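Uma quarta-feira de junho na Savolainen

Fui com o grupo de tradutores técnicos visitar a fábrica da Savolainen, que produz válvulas para máquinas de café e para sistemas de rega. O convite chegou por meio de Hanne Valtonen, que organiza as saídas do nosso grupo duas vezes por ano. Escrevo este relato em português para praticar e também porque três colegas de Lisboa me pediram. Peço desculpa pelas frases que ainda soam a finlandês.

O autocarro saiu às oito da manhã. A fábrica fica fora da cidade, depois de uma ponte muito estreita, e o motorista teve de perguntar o caminho numa bomba de gasolina. Chegámos com 28 minutos de atraso. Na receção já estava à nossa espera Hilkka Kokkonen, responsável pela documentação, com os crachás ordenados por apelido. Recebemos coletes e sapatos de proteção. Os meus eram dois números acima e fiz a visita inteira a arrastar os pés.

O interesse do nosso grupo era a terminologia. Queríamos saber como uma empresa que vende em muitos países decide o nome de cada peça, e quem tem a última palavra quando os tradutores não concordam entre si. A senhora Kokkonen explicou que a base de termos foi começada em papel, em fichas, e que uma parte das fichas ainda existe. Mostrou-nos um armário metálico no corredor. Abrimos uma gaveta e encontrámos 80 fichas só para a letra V, algumas escritas à máquina e corrigidas depois a lápis.

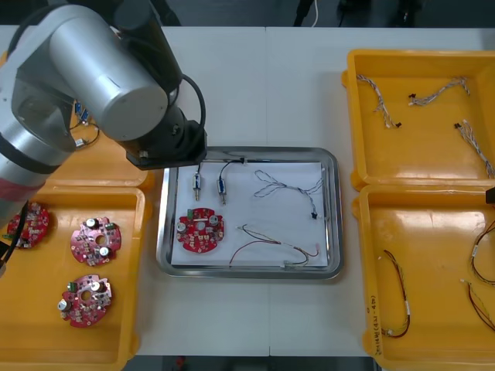 Tabuleiros amarelos e bandeja de metal sobre a mesa branca.

A seguir passámos pela zona de torneamento, onde o barulho não permitia conversar. Onni Kauppinen, o encarregado, escreveu as palavras num quadro pequeno e apontava para as máquinas. Foi um bom método! Aprendi assim a diferença entre duas palavras finlandesas que eu sempre tinha traduzido da mesma maneira, e fiquei com vergonha de pensar em alguns manuais antigos meus.

Kauppinen contou, já no corredor, que os operários usam nomes próprios para quase tudo. O êmbolo é "o dedo". A bobina é "o carrinho de linhas". Quando chega um trabalhador novo, ele precisa de aprender duas línguas, a do catálogo e a da oficina. A empresa pensou em proibir a segunda, mas desistiu. Agora os nomes da oficina constam também na base de termos, com uma marca que impede a sua saída para os manuais -- uma solução que me pareceu muito sensata.

O almoço foi na cantina, às onze e meia, como é costume nas fábricas daqui. Sopa de salmão, pão escuro e um bolo de ruibarbo que acabou depressa. Sentei-me ao lado de Niilo Kinnunen, da Dorkudard, a empresa que trata das traduções para espanhol e português. Falámos longamente sobre a palavra "solenoide". Ele prefere "eletroválvula" quando se trata do conjunto completo e "solenoide" só para a parte elétrica. Os clientes do Brasil escrevem "válvula solenoide" e não querem ouvir falar de outra coisa. Os de Portugal aceitam as duas formas, mas reclamam se aparecem misturadas no mesmo documento, e com razão.

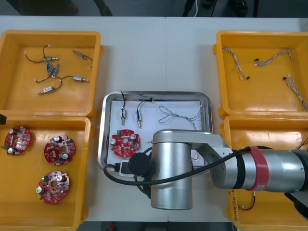
Santeri Suominen

Depois do almoço houve uma apresentação numa sala do primeiro andar. O projetor demorou a funcionar. O tema era o Laltex, o programa que a casa usa para gerir os textos dos manuais. Cada frase é guardada uma só vez e recebe um número. Se alguém altera uma vírgula no original, todas as línguas recebem um aviso. Em teoria é muito bonito. Na prática, disse a senhora Kokkonen, num mau dia chegam 100 avisos e quase todos são por causa de espaços antes do sinal de percentagem.

Perguntei se o sistema permite deixar comentários para o tradutor. Permite, mas pouca gente os escreve. Um colega nosso sugeriu que cada termo novo fosse acompanhado de uma fotografia da peça, e esta ideia foi bem recebida. Quem traduz em casa muitas vezes nunca viu o objeto de que fala. Eu próprio traduzi durante anos "plunger" sem ter nunca segurado um na mão.

Discutiu-se também o manual da Savdale, a linha mais pequena, destinada a jardins. O texto português dizia "regar a válvula" onde devia dizer "regular a válvula". O erro passou por duas revisões. Rimo-nos, mas um pouco nervosos, pois todos temos um erro destes guardado algures. 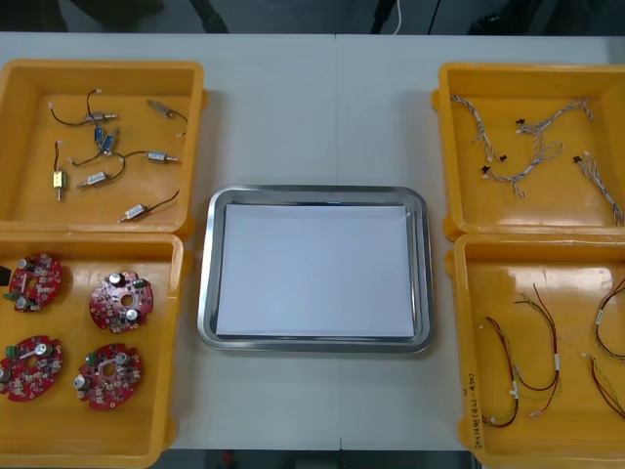 Informações para quem quiser visitar

As visitas em grupo fazem-se só à quarta-feira, e o pedido deve ser enviado por escrito à receção da fábrica. Convém indicar o tamanho dos sapatos (o verdadeiro, não o que se gostaria de ter). A visita é guiada em finlandês ou inglês. O almoço na cantina paga-se à parte, com cartão.

Quem se interessa pelas fichas antigas deve avisar antes, porque o armário está normalmente fechado à chave. A próxima saída do grupo ainda não tem destino marcado. As sugestões podem ser enviadas a Hanne Valtonen até ao fim do mês.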